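Shehu Basin Groundwater Monitoring
Progress report, second reporting period
Submitted to the Rumerine Fund

1. Status

Work is on schedule except for the installation of the two deep wells at Trorville, which has moved to November. Spending is below plan by the amount set aside for that drilling. No change to the total grant is requested. A change to the timing of one payment is requested in section 6.

2. Well network

The network now consists of 22 wells. All were surveyed for elevation during the period, using the county benchmark at the Trorville pump station as the common reference. The earlier elevations, taken from driller's logs, were found to be unreliable on the east side of the basin. Water level contours drawn from them in the first report should no longer be used. Replacement contours are in the attached data package.

Pressure loggers record at hourly intervals. Hand measurements are taken on each site visit with a steel tape and are used to correct the logger record for drift. Drift was within tolerance at all wells except E-4, where the logger was replaced. The E-4 record before replacement has been kept but flagged, and it is left out of the averages.

Access to the three wells on the Clunivov parcel was interrupted by a change of tenant. A new access letter has been signed and covers the remainder of the grant. The gap in hand measurements there does not affect the logger data.

3. Sampling and analysis

The laboratory processed 437 samples in the period. Each well is purged until temperature, pH and specific conductance are stable over three readings. Samples for nitrate are filtered in the field and kept on ice. Samples for dissolved metals are filtered and acidified. Field blanks and duplicates go out with every sampling round.

Nitrate remains the analyte of main interest. Concentrations in the shallow wells along the Shehu ditch rose after the start of the irrigation season and fell back once diversions ended, the same pattern seen in the first period. The deeper wells showed no seasonal signal. Chloride followed nitrate in the ditch wells, which is consistent with a fertilizer source, though a septic contribution at the two wells nearest the housing tract has not been ruled out.

Two duplicates fell outside the acceptance limit for nitrate. Both came from the same round, and the whole round was rerun from held material. The rerun values are the ones reported.
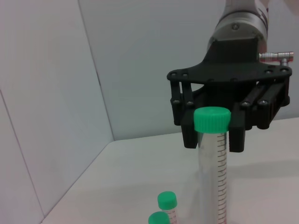 Why are the ditch wells sampled more often than the rest of the network?

Nitrate in them can change within weeks of a diversion, and a quarterly schedule would miss the peak. Monthly sampling there is paid for by dropping the deep wells to twice a year, where successive results have differed by less than the analytical error.

4. Data management

The database holds 1,067 validated results. Validation is done in two steps: an automated check for missing fields, holding times and charge balance, then a manual review by Tuấn Lâm, the project hydrogeologist. Results that fail either step stay in the database with a qualifier code and are not exported to the public table.

The public table was moved to a new server during the period. Column names were kept the same so that existing downloads would continue to work. One error was introduced in the move: conductance values for the first sampling round were exported in the wrong unit. The table has been corrected, and users who had registered an email address were notified.

5. Groundwater model

The steady-state model has been calibrated to the resurveyed water levels. The largest residuals are in the northeast corner, where the bedrock surface is known from a single boring. Recharge under the irrigated fields had to be raised from the initial estimate to match the ditch wells. The revised value falls within the range given by the soil water balance.

Transient calibration has begun. It will need the full irrigation season from the new Trorville wells before it can be considered final, and the delay in drilling therefore carries through to this task. The draft model report will be circulated without the transient section if the wells are not producing data in time.

6. Budget and request

Personnel and laboratory costs are in line with the approved budget. Travel is slightly over, owing to repeat visits to E-4, and the overage has been covered from supplies. The drilling contractor has confirmed that the quoted price will be held through November.

We request that the drilling payment be moved from the current period to the next. The signed contractor confirmation is attached with the financial statement.

7. Work planned for next period

Install and develop the deep wells at Trorville
Resume hand measurements on the Clunivov parcel
Add boron to the analyte list at the two wells nearest the housing tract
Complete the draft steady-state model report
Replace batteries in all loggers before the first hard freeze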